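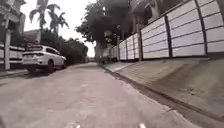
I'm Marichka, and I run Hrynyshyn Guillotine & Fold, which is a grand name for a sheet metal shop with one long room, a kettle and more offcuts than I care to admit to. We need another person on the folding side, and I'd like to find them before the end of February if I possibly can.

The job is press brake setter and operator. You'd be bending mild steel, stainless and a fair bit of aluminium, mostly brackets, trays, enclosures and cover panels, and mostly in small batches. If you like setting up once and then pressing the pedal all week, you'd be bored stiff with us (no offence meant, some people love it and I envy them their patience). A typical day has five or six set-ups in it and at least one drawing that makes you say a rude word.

Our main brake is a Gomness, which we've had long enough to know its moods. It has a back gauge that behaves itself and a controller that takes a bit of getting used to, so I don't expect you to have seen one before. There's a manual box and pan folder as well, for the thin stuff and the awkward stuff, and a guillotine we all share. I'll be teaching you the Gomness myself, and I promise I'm nicer about it than the man who taught me!

What I'm after is somebody who can read a drawing properly, work out a bend allowance without panicking, and pick the right vee for the thickness. I'd want you to check the first part off with a protractor and calipers before you run the rest. I don't mind whether you learned that at college, on an apprenticeship or from your mum in a garage. Two years on a brake of any make would be lovely, but if you've got less than that and you're good with your hands, please write anyway.

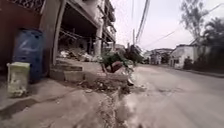 Do I need to be able to program the machine offline?

We do all our programming at the controller, and you'll be shown how during your first few weeks.

Our biggest regular customer is Zokthorpe, who make ventilation gear and send us a steady stream of cover panels. The one you'll get to know best is 808 mm long with a return flange down both sides, and the second flange is the one that catches people out, as it fouls the punch if you go in the wrong order. We've got a gooseneck tool for it. We also do a run of 200 small brackets for them every month, and whoever's newest normally starts on those because they're forgiving and you can find your rhythm.

Then there's the Druduto work, which is my favourite. It's a range of workshop cabinets that Isla Morrison designed and that we make from flat sheet right through to hanging the doors. Isla is in the shop most afternoons and she really does want to hear it if a fold could be done more simply, so bring your opinions. The doors are 542 mm wide and the tall ones are a two-person lift on and off the brake. No heroics, please, I've had a bad back and I don't recommend it. 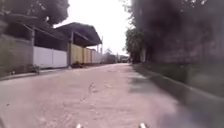
4 min read

Hours are 7.30 in the morning to 4 in the afternoon with half an hour for lunch, and we finish at 1 on the last day of the week. Overtime turns up now and then, paid at time and a half, and I won't sulk if you say no. Pay depends on what you can already do, so tell me what you're on now, or what you'd need, and we'll talk about it like grown-ups. You'd get boots, gloves, overalls and proper ear defenders from us, and a locker that shuts if you kick it in the right place.

Part-time would be fine too, if it's at least three days. One of our welders does school hours and we've built the week around it without the sky falling in.

We're a small lot, and everyone sweeps up, me included. The radio is a sore subject. I'd rather you heard that from me now.

To apply, send me a letter or an email with a few lines on what you've bent and on what sort of machine. A CV is handy but I won't bin you for not having one. Put reference 696 on it so it doesn't end up with the invoices. 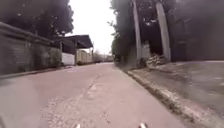

What happens after you write

I'll ring you for a chat first, ten minutes or so, usually after 4 when the guillotine's off and I can hear myself think. If we both like the sound of it, you come in for a paid half day. I'll give you a drawing, a piece of 1.5 mm mild steel and a spare for when the first one goes wrong, and I'd like to see how you go about it. Ask as many questions as you want, I'd be more worried if you didn't ask any.

Bring your own safety glasses if you wear prescription ones, and have something to eat beforehand.

Marichka Hrynyshyn

Last updated: February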